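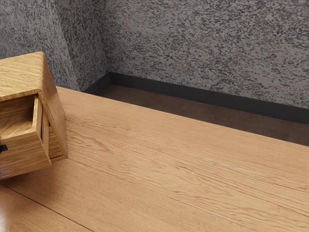

The drawer cabinet in Kukau's simulated cell, with its drawer pulled open.

Kukau Is Back at the Drawer, and Its Virtual Cell Got a Tune-Up Too

The drawer-opening cell at Edet's workshop in Plendovham is running again after a June rebuild, and the people who look after it are in a very good mood. Kukau, the single-arm cell that spends its days pulling drawers open and pushing them shut, has a new wrist bearing, a freshly routed cable bundle and a table that is finally bolted down where the drawings say it should be. Its simulated copy has been reworked to match, right down to how much the drawer drags on its runners.

If you have followed Kukau for a while, you know the arm was down for 15 working days. That's a long time for a cell that normally gets a wipe, a grease check and a quick test every morning and goes straight to work! The trouble began with a faint clicking in the wrist at low speed. It didn't stop the arm from doing its job at first, but the position readings began to wander, and the gripper would arrive at the handle a little high on one run and a little low on the next.

Nele Meijer, who runs maintenance on the cell, had the wrist cover off the same afternoon.

"You could feel it with your fingers," she said. "Turn it slowly and there was a notch, always in the same place. I was thrilled, to be frank. A fault that stays put is a fault you can find."

The bearing came out in one piece, with a worn track on one side. Meijer's guess is that the cable bundle had been pulling on the joint each time the arm reached low, loading the bearing sideways on every cycle. The bundle had been tied too short at the elbow when the arm was first put together, and it had been replaced once with another of the same length. The new one has a proper loop of slack at the elbow and a soft clamp in place of the old zip tie.

While the wrist was apart, the crew went after the table. The bench in the real cell had always been held by its own weight and a pair of rubber stops, and over months of drawer pulling it had crept toward the arm. It is now on four steel feet, each bolted through to the floor plate, with a scribed line beside each foot so that anyone walking by can see if something has moved. The arm's base was checked against the same marks before the power went back on.

Then came the half of the job that Babatunde Nnaji had been waiting for. Nnaji keeps the simulated cell, the computer-built version where each new drawer routine is tried before it goes anywhere near the hardware. It has a wooden tabletop, a small honey-yellow drawer cabinet with a black handle, speckled gray walls and a dark baseboard, and it gets nearly as much care as the real thing.

"People think the virtual one looks after itself," Nnaji said. "It drifts too, in its own way. The real cell changes a little, we don't update the model, and one day they disagree and everyone stands around scratching their heads. So with the arm in pieces I had a perfect excuse to go through all of it."

He began with the cabinet. In the old model the drawer slid with almost no resistance, so a routine that gave it a gentle tug in simulation would come up short on the bench. Nnaji hooked a hand-held force gauge to the real handle, pulled the drawer out again and again at different speeds, and wrote down what it took to get it moving and what it took to keep it moving. Those readings now drive the friction in the model. He did the same for closing, where the real drawer has a slight catch near the end of its travel that the old model left out altogether.

Collision shapes were next on the list — the plain, hidden outlines the simulator uses to decide when two things touch. The old outline treated the cabinet as a solid box with a second box sliding out of it. That was quick to compute and fine for a plain pull, but it fell apart when a routine called for reaching down inside the open drawer, because the simulator believed the drawer was full of wood. The new version has a floor, side walls and a back, each as its own thin piece. The gripper can go in, touch a side wall and come out again, and the contact shows up in the log the way it should.

The handle took the longest. It is a small part, and the old model had given it a smooth bar for a collision shape, so the fingers closed on it neatly every time. On the bench they don't always do that. Nnaji spent the better part of a week reshaping the outline and adjusting the grip until the misses in simulation looked like the misses in the workshop.

"I have never been so happy to see something fail," he said. "It slipped off the handle exactly the way the real one does. I called Nele over to watch."

The comeback test was a lovely thing to see. Kukau was set to open and close the drawer over a full shift with the new bearing, starting slow and stepping up in speed, while the simulated cell ran the same list of commands next to it on a screen. The real arm finished 71 cycles before Meijer stopped it for a planned look at the wrist. The joint ran cool and quiet, the scribed lines at the table feet hadn't shifted, and the cable loop was moving freely at the elbow. Then the arm went back to work.

There were two missed grips along the way. Both came at the higher speed, and both have gone on Nnaji's list. One looks like simple bad timing, with the fingers starting to close before the arm had settled. The other is still a puzzle, and he is hoping to get the simulated cell to repeat it.

The rebuild has changed the daily routine as well. The morning check used to be a quick sweep of the arm and a glance at the error log. Now it goes like this: cover and cables first, by eye and by hand, with the power locked off. Then the feet of the table against their lines. Then a slow turn of the wrist with a palm on the housing to feel for roughness. After that the arm is powered up and sent to a fixed touch point on the bench, and the reading is compared with the one from the day before. If it has moved by more than the width of a pencil line, work waits until someone has found out why.

The virtual cell has a morning check of its own too. A short script opens and closes the simulated drawer, records the force and travel, and compares the result with the last good run on the bench. When the two part ways, a note pops up on the screen beside the arm. Meijer loves this part. She can spot a sticky runner from the comparison before it gets bad enough to feel by hand, and a dab of dry wax on the real drawer has already cleared up one such warning.

There is some good old-fashioned record keeping behind it all. The bearing, the clamp and the bolts in the table feet are now listed in one notebook that hangs on the cell door, with the tightening values written next to each one, and every change to the simulation gets a line in the same book. A new bearing on one page and a new friction value on the next — it makes surprisingly good reading if you like this sort of thing, and plenty of us do.

A second cell at Edet's smaller shop in Fanivmont is next in line. That arm is the same model and was put together by the same crew, with the same short cable bundle, so Meijer is taking a replacement loop and a clamp with her when she goes. She'll open the wrist while she is there. It hasn't made a sound yet, but she wants to know what the bearing looks like at this age, and she plans to bolt that table down as well.

Nnaji will be going along with his force gauge. The Fanivmont cabinet has been used a lot harder than the one in Plendovham, and he expects its drawer to need a set of readings all its own. He also wants to try a half-open start, where the arm finds the drawer partway out and has to decide where to take hold. It already runs in the simulated cell, and the first tries on Kukau's bench are planned as soon as the missed-grip timing has been sorted out.

Shop visitors are welcome at Plendovham during the afternoon run, which starts at 2 p.m. Ask for Meijer at the front desk, and wear closed shoes.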